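Bench-assist memory handling set, Prusdale refurbishment workshop
Data card, revised November 7, 2024
Maintainer: Trygve Granström

Summary

The set covers one bench task at the Prusdale workshop of Jiltero: handling memory modules in used desktop towers with a robot arm. It was collected to support two pieces of work. The first is the control software for the bench, known internally as Kershaw. The second is a staff-side review of how the technicians' jobs change once the bench is in daily use. Most data cards leave the second part out. It is included here as the shift records are part of the release and make little sense without it.

Contents

- 211 episodes, each covering one attempt at one slot
- video from a fixed view and from the wrist
- joint positions and gripper opening, logged with the video
- shift records: who had the bench, what was handed back to a person, and the reason given
- free-text notes from technicians, names removed

Episodes are stored one per folder. Failed attempts are kept and marked as failed in the index file. Please do not filter them out before reporting a success rate.

Task

The tower is laid on its side with the side panel off and the interior facing up. A technician opens the case, checks for damage and ties back any loose wiring that crosses the slots. The arm then removes or seats a module. Testing is done by a person at the next bench.

The release catches on the slots are opened by hand. An earlier plan had the gripper do this, but it was dropped after the technicians pointed out that a cracked catch scraps the whole board. Their notes on the subject are in the notes folder under "catches" and are worth reading before proposing a change.

What changed for staff

Before the trial, each technician took a machine from intake to final test. With the bench running, the work is split: one person prepares cases and watches the arm, another tests and labels. The preparing role is lighter on the fingers and harder on the attention. Several notes say that watching is more tiring than doing, and that the pace is set by the arm.

The rota was altered as a result. Nobody now spends more than 2 hours at the bench in one stretch, and the two roles swap over after each break. Pay grades were left as they were. New starters learn the whole job by hand before they are put on the bench - this was asked for by the technicians and agreed by the site manager.

Handing back a machine is always allowed and needs no sign-off. The reason field is free text and may be blank. It is not used for appraisal, and anyone reusing these records must keep to the same rule.

Known limits

- One site, one bench, one lighting set-up.
- Full-size towers only. Small-form cases are still done by hand.
- Shift records cover the day shift. The evening shift joined late and asked not to be included.
- Timings from the first 80 episodes should not be compared with later ones, as the speed limit was raised in between.
- The notes lean towards people who like writing notes.

Access

Requests go through the Jolleo portal. Video and joint logs are open to any registered user. Shift records need a short statement of purpose, which is read by a staff representative as well as by the maintainer.

Sample views

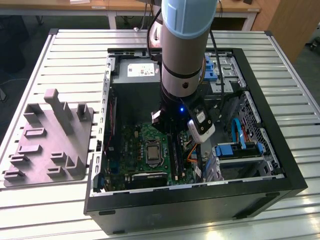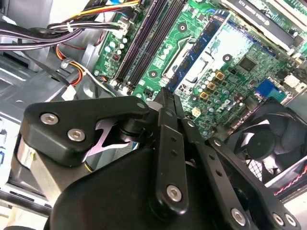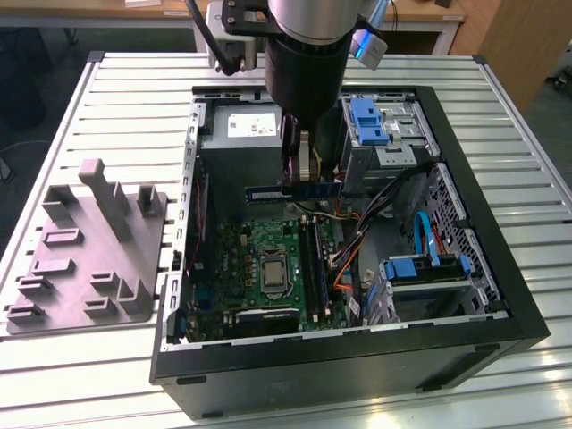
Case open and gripper over the board in all three views.

Can the shift records be used to work out how many technicians a bench replaces?

They are not suited to that. The trial kept the same number of people on shift throughout, so the records show how tasks moved between them and say nothing about running the workshop with fewer staff.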